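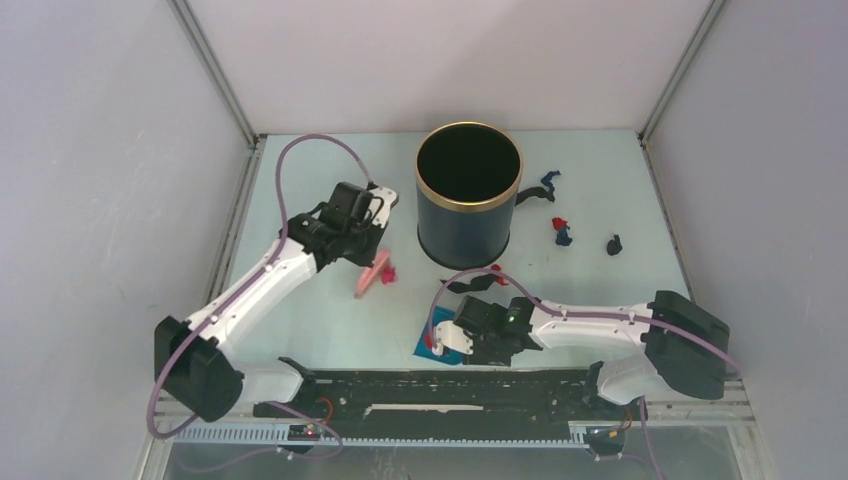
Drunora Sweep Faults is a set of two-arm tabletop cleanup recordings from the Surnus cell, kept for the study of one fault: a gripper that goes limp while the controller still reports it as closed. Most of the recordings are normal runs. The rest contain the fault at least once. The two arms share a black track along the front edge of the table, and the dark navy bin stands toward the back. Each arm has a purple cable that loops up over its links, and the fault was traced to the wrist end of that cable on the left arm.

Status

Frozen on Friday, November 30, 2018. No new recordings will be added. Label corrections are still accepted.

What went wrong

In March the left gripper began to drop items partway through a run. The logs showed nothing unusual. Commanded width and reported width matched, and motor current looked normal. We first blamed the fingertips and replaced both. The drops went on.

The real cause was a loose crimp in the wrist connector. When the wrist rolled far enough, the cable pulled on the connector and the gripper lost power for a moment. The Flumari controller treats a lost reading as "no change" and repeats the last good value, so the log stays flat through the whole dropout.
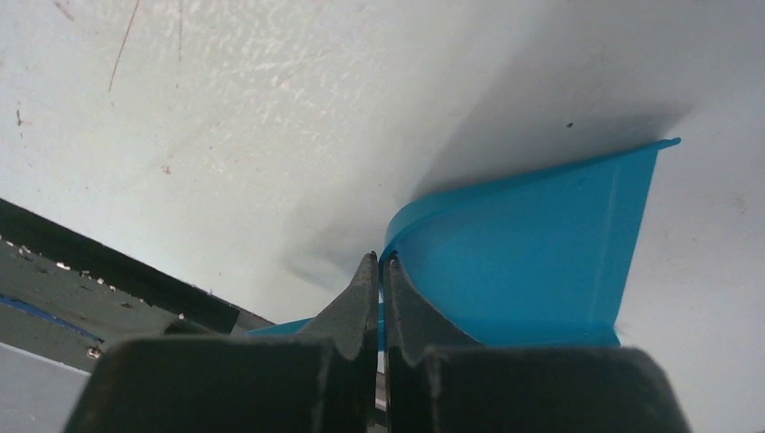
Thin plastic items suffer most. They can slide out during a short loss of grip that a cloth would survive, so cloth runs probably contain dropouts we did not catch. Treat an unlabeled cloth run as unknown, and leave it out of any test of a fault detector.

Contents

runs/ : 800 recordings, one folder each
faults.csv : run name, start time, end time, arm, label
raw_current/ : unfiltered motor current, only for the 200 runs with a labeled fault
notes.txt : operator notes, lightly edited

Joint states and images are stored at 30 frames per second. Clocks on the two arms can drift apart during long runs. Use the table in notes.txt to line them up before comparing left and right.

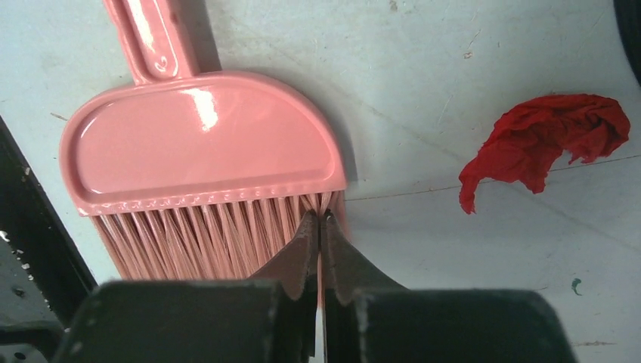
Labels

drop: the item left the gripper
slip: the item moved in the gripper but stayed in it
dropout: power loss seen in the raw current, item not affected
stop: the operator pressed the stop button

Start times were marked by hand from video and may be off by a few frames. A slip that ended in a drop is entered only as a drop.

Safety

A limp gripper can come back at full closing force without warning. Keep hands away from the fingers until the arm is powered down at the wall. The Rawat patch adds a 2 second hold after any lost reading, but it does not replace powering down. It was not installed for any run in this set. 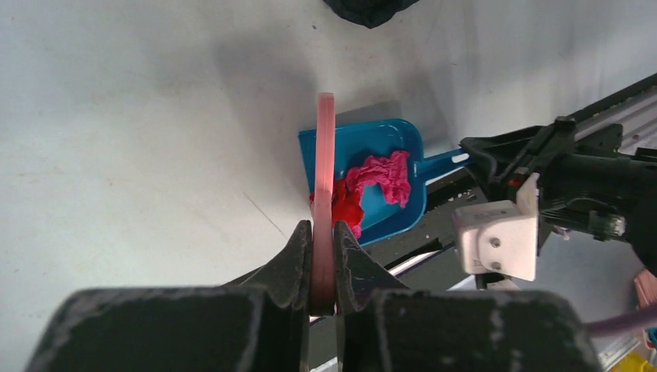
Can the fault be found from the reported gripper width alone?

The reported width repeats the last good value during a dropout, so it carries no sign of the fault. Use raw_current or the wrist video.

Known gaps

The right arm has no labeled dropouts. Its connector was replaced at the same time as the left one and was not kept for inspection. Runs ended by the stop button are shorter than the others and have no closing pose.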